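Chapter 6
Planning and Building a Storage Bench

What you will learn in this chapter

How to measure a place for a built-in bench
How to choose between a lid and doors
How to prepare a cutting list
How to join the box so that it stays square

6.1 Why a bench first

Many beginners want to start with a table or a bookcase. In the course I have taught for several years, I ask them to start with a storage bench. A bench is low, so small mistakes are less visible than on a tall piece. It must carry the weight of a person, so the student learns early that a joint is more than a decoration. And it is useful in nearly every home, in the hall, under a window or at the foot of a bed.

The bench of this chapter is 882 mm long. This number was not chosen for beauty. It was the free length in the hall of my first student, Iulian Lazăr, and I kept it in the course because an uncomfortable number teaches better than a round one. You should replace it with your own measure, following Section 6.2.

6.2 Measuring the place

Walls are seldom straight, and corners are seldom square. Measure the length of the place at three heights: at the floor, at the height of the seat, and one hand above the seat. Write down all three and work with the smallest. From this smallest number take away 6 mm. The bench will then slide in without scratching the paint, and the gap can be covered later with a thin strip.

Do not forget the baseboard. If you cannot remove it, you have two possibilities. Either you cut the back corners of the sides to go around it, or you set the whole bench forward and let the seat reach back to the wall. The second way is easier, and I recommend it for a first project.

In a narrow hall, check also how much room is left for walking. Put a cardboard box where the bench will stand and live with it for a few days. If people hit it with the knee, make the bench less deep.
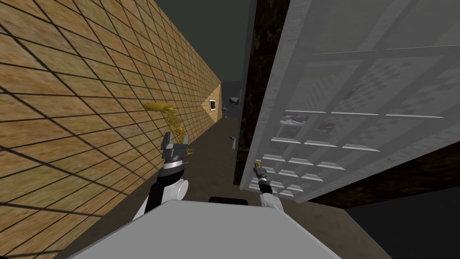 6.3 Lid or doors

There are two common ways to reach the inside of a bench.

A lid is simple to make. It gives the full opening, and large things such as blankets go in easily. However, everything lying on the bench must be removed each time, and the lid needs a good support to keep it from falling on fingers. A small child can be hurt by a heavy lid, so a support which closes slowly is worth its price.

Doors need more work. They must be fitted with an equal gap on all sides, and the hinges must be set with care. In return, you can sit on the bench, or leave bags on it, and still reach your shoes. Doors also allow a shelf inside, which a lid makes rather useless.

For the hinges I use the concealed kind, because they can be adjusted with a screwdriver after the door is hung. In my workshop we have a box of them from Goossens and another from Milto, and the two do not have the same hole distance. Buy all hinges for one project at the same time – and one extra for practice.

The knob is best placed in the upper part of a low door, where the hand arrives first. Drill the hole from the front, with a piece of scrap wood clamped behind, and the back side will stay clean. An oval knob can turn when its screw becomes loose. A thin rubber washer under it helps.

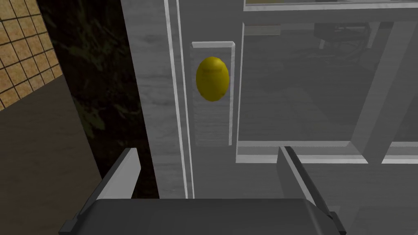
Figure 6.1. Yellow oval knob on a light gray cabinet door.

6.4 The cutting list

Before any board is cut, each part must be on paper. Write the name of the part, how many pieces, the length, the width and the thickness. Mark also the direction of the grain. Students often leave this out and then discover that one side of the bench runs up and the other runs across.

Add the parts in the order in which you will cut them, the longest first. If a long part goes wrong, it can still become a short one.

The bottom, the sides and the divider are 18 mm thick. The back can be thinner, and 9 mm is enough when it sits in a groove. The seat should be 30 mm thick, or made of two layers glued together, so that it does not bend in the middle.

Exercise before you continue

Choose a place in your home and measure it as in Section 6.2. Draw the bench from the front and from the side, and write the cutting list for it. Keep the drawing, as you will need it again in Section 6.5, where we cut the grooves and glue the box.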